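Bench notes, December

Sourdough log, continued. Garg (the old rye starter) took nearly 3 hours to double after the morning feed, which is the best it's done since the kitchen got cold! Kasis, the white one, is still sulking. I gave it 64 grams of the Wallska flour and a warmer shelf and we'll see.

Main dough today: 400 g flour, the usual salt, water a touch lower than last time. It felt stiff at first, then loosened up nicely after the second fold. I still think the last loaf was underproofed (tight crumb, that one giant hole under the crust), so I'm letting this one go longer.

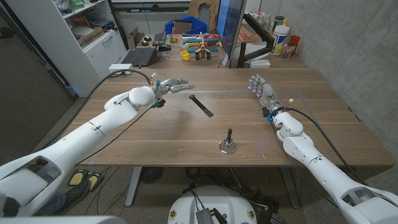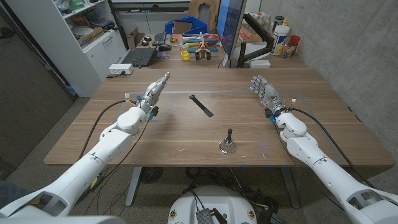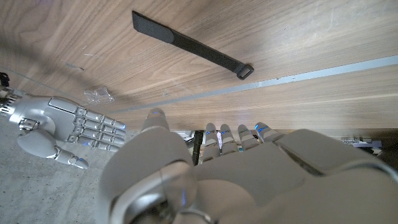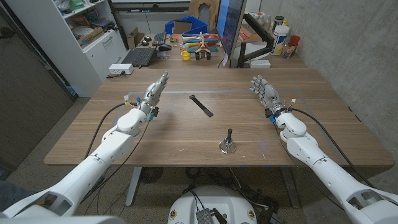 Anyway, oven. The Flaltia runs cool at the back, so turn the pot halfway through, please, whoever bakes next. Center of the loaf read 99 C last time and it was a bit dry for me, so I'd pull it sooner. Also we're low on rye. Feed Garg again at 9 pm and leave the lid loose.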